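Gamell Auto Service opens a brake and alignment shop in Plarnasitz

PLARNASITZ, August. Well, we finally did it! After years of sending you folks across the river every time your car pulled to the left, I get to announce that Gamell Auto Service has its own brake and alignment shop, right here in Plarnasitz, and the doors are open.

If you've been coming to us for a while, you know the old routine. You'd bring the car in for brake pads, we'd notice the inside edge of a tire wearing down faster than the rest, and then I'd have to hand you a slip of paper and send you to somebody else. I hated that slip of paper. You'd lose half a day, and then you'd have to come back to us anyway to get the steering wheel straight.

The new shop is next door to our main building, in the old feed store (yes, the one with the green awning, and yes, we're keeping the awning). We put in 4 bays. Two are set up for alignments and the other two are for brakes, so a pad job doesn't get stuck behind somebody's truck. We're open at 6 in the morning for drop-offs. I know a lot of you start work early, and the key slot by the side door works all night if even that's too late for you.

What do we do over there? Front and rear brake pads, rotors, calipers, brake lines, parking brake cables, brake fluid, two-wheel and four-wheel alignments. We'll work on most cars, vans and light trucks. Campers are a maybe, so call first and tell me how tall it is. The bay doors are lower than they look from the street, and I found that out with my own roof rack.

I want to talk about prices for a minute, because it's what people ask me at the gas pump. A brake check is free and will stay free. We take the wheels off, measure the pads, look over the hoses and write the numbers down on a card you can keep in the glove box. If there's plenty of pad left, I'll tell you so and you can drive home. If you do need work, you get a written price before anybody picks up a wrench. Through the end of the month, we're also taking 40 dollars off any four-wheel alignment when you have brake work done at the same visit.

A good share of the parts on our shelves come from Stuvar, the supply house we've bought from since I was changing oil in my uncle's barn. We carry their Nông line of pads for everyday driving. They're quiet, they don't cover your wheels in black dust, and I run them on my own wagon. Would you like a different brand? Just ask. We can order nearly anything, and most of it shows up on the next truck.

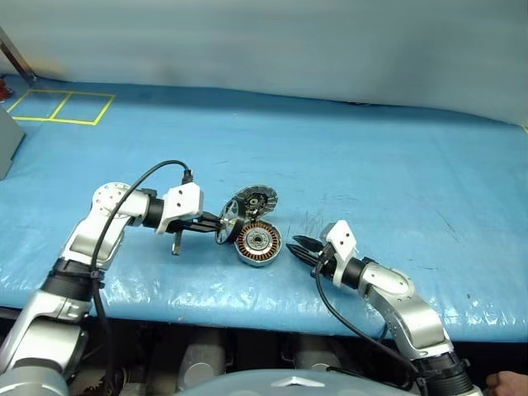 3 min read

So when should you come see us? If the pedal feels soft, come in now, please. If you hear squealing when you slow down, don't wait for it to turn into grinding, which costs a lot more (I've seen rotors with grooves you could lose a dime in). For alignments, look at your steering wheel on a flat, straight road. If it's sitting crooked while the car goes straight, we should take a look. Same goes if you hit one of those potholes out by the grain elevator this spring and felt it in your teeth.

A regular alignment takes us 60 minutes once the car is on the rack. Older trucks with rusty tie rods can run longer, and I'll call you before we go any further. There's a waiting room with real coffee and a table where kids can draw, or we can give you a ride home if you live in town.

We're still doing everything we always did in the main building, too. Oil changes, batteries, belts, tires, inspections, all of that is where you left it. Pull up to the same front desk for either shop and we'll walk the car over for you.

About Gamell Auto Service
We're a family-owned repair shop in Plarnasitz, fixing cars, vans and light trucks for people in town and on the farms nearby. To set up a visit or ask a question about this release, call the front desk or stop in at the counter.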